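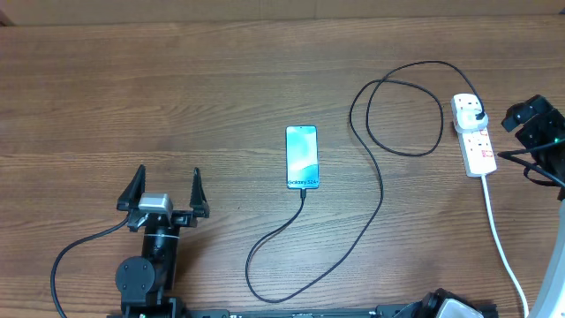 강의자료실 > 생활전기 기초 > 4주차 > 멀티탭과 충전 케이블

4주차 강의 노트: 멀티탭과 충전 케이블 정리

담당: Lorna Kinnear
실습 보조: Norbert Jurčo
장소: Kitholm 생활기술관 2층 실습실

공유 2 · 댓글 0

1. 지난주 복습

전력은 전압과 전류의 곱이다. 가정용 콘센트의 전압은 220V이고, 실습실 콘센트를 지난 시간에 측정한 값은 228V였다. 표시 전압과 측정값이 조금 다른 것은 정상 범위 안의 일이며 계산 문제에서는 220V를 쓴다. 과제에서 측정값을 넣어 계산한 사람이 있었는데 풀이 과정이 맞으면 감점하지 않았다.

전력량은 전력에 사용 시간을 곱한 값이다. 전력(W)과 전력량(Wh)을 섞어 쓴 답안이 많았으므로 단위를 다시 확인해 둘 것.

2. 멀티탭의 정격

멀티탭 뒷면이나 옆면에는 정격 전압, 정격 전류, 최대 허용 전력이 적혀 있다. 제품마다 표기 위치가 다르다. 글자가 양각으로만 찍혀 있어 읽기 어려운 제품은 손전등을 비스듬히 비추면 보인다.

허용 전력은 구멍 하나의 값이 아니라 멀티탭 전체의 합계로 본다. 구멍이 여럿 있다고 해서 허용 전력이 늘어나지 않는다. 멀티탭에 다른 멀티탭을 이어 꽂는 경우도 마찬가지로, 벽에 직접 꽂힌 첫 번째 멀티탭에 전체 부하가 걸린다. 이어 꽂기는 하지 않는다.

계산 예
허용 전력이 2000W인 멀티탭에 다음을 연결한다고 하자.
- 전기 포트 1400W
- 노트북 어댑터 65W
- 휴대폰 충전기 25W
합계는 1490W이고 남는 여유는 510W이다. 여기에 1000W 헤어드라이어를 더하면 2490W가 되어 허용 전력을 넘는다. 포트와 드라이어는 멀티탭에 함께 꽂지 말고 각각 벽 콘센트에 꽂는다.

휴대폰 충전기는 부하가 작다. 멀티탭 과부하의 원인은 대부분 열을 내는 기구이다. 전기장판, 온풍기, 포트, 다리미가 여기에 들어간다.

3. 스위치

개별 스위치가 있는 멀티탭과 전체 스위치 하나만 있는 멀티탭을 구분한다. 개별 스위치는 해당 구멍만 끊고 나머지는 그대로 둔다. 스위치 안의 램프가 켜져 있으면 그 구멍에 전기가 들어오고 있다는 표시로 쓰이지만, 램프가 고장 난 경우도 있으므로 램프만 보고 판단하지 않는다. 기구를 손보거나 멀티탭을 닦을 때에는 스위치를 끄는 것으로 끝내지 말고 벽에서 플러그를 뽑는다.

4. 충전 케이블의 배치

책상 위에서 휴대폰을 충전할 때에는 케이블의 양 끝, 즉 단자 쪽과 플러그 쪽에 힘이 걸리지 않게 한다. 케이블이 고장 나는 곳은 중간보다 단자 바로 뒤인 경우가 많다.

(1) 단자에서 나온 선은 곧게 빼고, 어느 정도 떨어진 곳에서 방향을 바꾼다.
(2) 방향을 바꿀 때는 넓은 U자로 돌린다. 꺾어서 자국이 남으면 안쪽 도체가 상한다.
(3) 남는 길이는 큰 고리로 느슨하게 둔다. 손가락에 감아 작게 묶은 채로 쓰지 않는다.
(4) 선이 책상 모서리 밖으로 늘어지지 않게 한다. 의자를 밀고 일어날 때 걸린다.
(5) 멀티탭의 전원선과 충전 케이블은 가능하면 겹치지 않게 둔다. 겹치더라도 당장 위험한 것은 아니나, 무엇을 뽑아야 하는지 헷갈린다.

멀티탭을 책상 위에 두느냐 아래에 두느냐는 질문이 있었다. 위에 두면 스위치를 쓰기 쉽고 먼지가 보이면 바로 닦을 수 있다. 대신 컵을 가까이 두지 말아야 한다. 아래에 두면 책상은 넓어지지만 발에 차이고 먼지가 쌓인다. 바닥에 둘 때는 벽 쪽에 고정하고 한 달에 한 번 확인한다.

5. 꽂고 뽑는 순서

충전 시작: 어댑터를 멀티탭에 꽂고, 스위치를 켜고, 휴대폰에 단자를 연결한다.
충전 종료: 휴대폰에서 단자를 빼고, 스위치를 끈다. 어댑터를 뽑을 때에는 선을 잡아당기지 않고 플러그 몸체를 잡는다.

화면을 위로 두고 평평한 곳에서 충전한다. 이불이나 방석 위는 피한다. 충전 중 따뜻한 정도는 괜찮지만 손을 대고 있기 어려울 만큼 뜨거우면 분리하고 식힌다. 케이스가 두꺼우면 벗기고 다시 확인해 본다.

6. 점검표

다음 가운데 하나라도 해당하면 사용을 멈춘다.
- 플러그를 꽂았을 때 헐겁고 흔들린다
- 구멍 둘레가 갈색으로 변했다
- 스위치를 누를 때 지직거리는 소리가 난다
- 전원선 피복이 벗겨졌거나 눌린 자국이 있다
- 케이블 단자에 그을음이나 녹이 있다

테이프로 감아서 계속 쓰는 것은 수리가 아니다. 피복이 벗겨진 선은 교체한다.

7. 실습

실습용 멀티탭은 Gomard 제품과 Erdem 제품 두 종류를 쓴다. 스위치 방식이 서로 다르니 조를 바꿔 가며 둘 다 만져 볼 것. 케이블은 Brukia 상자에 들어 있다. 사용한 케이블은 8자로 말아서 같은 상자에 넣는다.

조별로 할 일
가. 멀티탭의 정격 표시를 찾아 기록지에 옮겨 적는다.
나. 각자 가져온 충전기의 출력 표시를 읽고 전력을 계산한다. 출력이 여러 줄이면 모두 적는다.
다. 4번 항목에 따라 책상 위에 케이블을 배치한다. 배치가 끝나면 Norbert Jurčo 선생님의 확인을 받는다.
라. 점검표를 작성한다. 이상이 있는 물건은 빨간 봉투에 넣고 다시 꽂지 않는다.

8. 과제

집에서 쓰는 멀티탭 하나를 골라 연결된 기구의 소비 전력을 모두 적고 합계를 낸다. 소비 전력 표시가 없는 기구는 모델명을 적고 빈칸으로 둔다. 합계가 541W인 멀티탭에 헤어드라이어를 더 꽂을 수 있는지도 함께 계산해 올 것. 허용 전력과 드라이어의 소비 전력은 2번 항목의 값을 쓴다.

제출은 다음 수업 시작 전까지 교탁 위 상자에. 5주차에는 누전 차단기를 다루므로 집의 분전반 위치를 미리 확인해 온다. 덮개 안쪽은 열지 않아도 된다.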